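Skindesell Dúo - estación bimanual para tareas de mesa y cocina
Ref. 823 | Ficha de producto y notas para planificar la compra

La Dúo es la estación de dos brazos que más ganas teníamos de incorporar al catálogo. Está pensada para laboratorios, escuelas técnicas y equipos de desarrollo que quieren trabajar con objetos de todos los días: vasos, cubiertos, bandejas, ollas pequeñas. Se entrega como conjunto (brazos, pinzas, mesa y controlador) y se puede pedir también por partes si ya tenéis algo montado en casa.

Lo que más nos gusta es lo bien que se prestan dos brazos a las tareas con material ligero. Un vaso de papel parece poca cosa hasta que hay que cogerlo sin aplastarlo, y con las pinzas de dos dedos y el ajuste fino de fuerza da gusto ponerse a probar. ¡Y los objetos de ensayo salen de cualquier cajón!

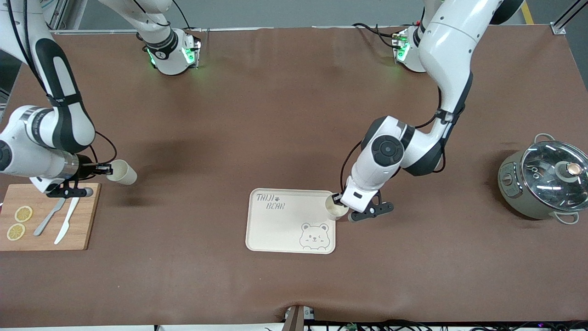

Un vaso de papel en cada pinza, con la bandeja en el centro de la mesa y el limón en la tabla.

Qué incluye el conjunto
2 brazos con sus bases de montaje
2 pinzas de dos dedos
Controlador Vorside con licencia para 5 puestos
Juego de cables y pasacables
Manual de puesta en marcha en español

Qué conviene presupuestar aparte
Los dedos de repuesto, para empezar. Son la pieza que más se cambia y recomendamos pedir un juego adicional con el primer envío. También la cubierta de mesa: la Rolden mate en marrón chocolate es nuestra favorita porque reduce los reflejos, y se corta a medida. El menaje lo dejamos a vuestra elección - cuanto más variado, mejor.

Si vais a usar aparatos eléctricos sobre la mesa, como una olla, prevedles una toma independiente de la del controlador. Reservad además sitio delante para el cableado y los conectores; es lo que casi siempre se queda corto en los planos que nos llegan.

Plazos
La entrega habitual es de 7 semanas desde la confirmación del pedido. La instalación y la formación inicial ocupan 2 días. Para los centros que cierran presupuesto en abril, preparamos la oferta con la partida de repuestos separada, y así se puede tramitar por su cuenta.

Compatibilidad
El controlador Vorside trabaja con el software Seol desde la versión 5. Las instalaciones con versiones anteriores necesitan actualizarse antes de conectar el segundo brazo.

Consultas
Configuraciones y ofertas: Youssra Ragab
Instalación y formación: Elsa Laitinen
Enviadnos las medidas de la sala y una lista de los objetos con los que queréis trabajar.

Ficha actualizada el 7 de septiembre de 2018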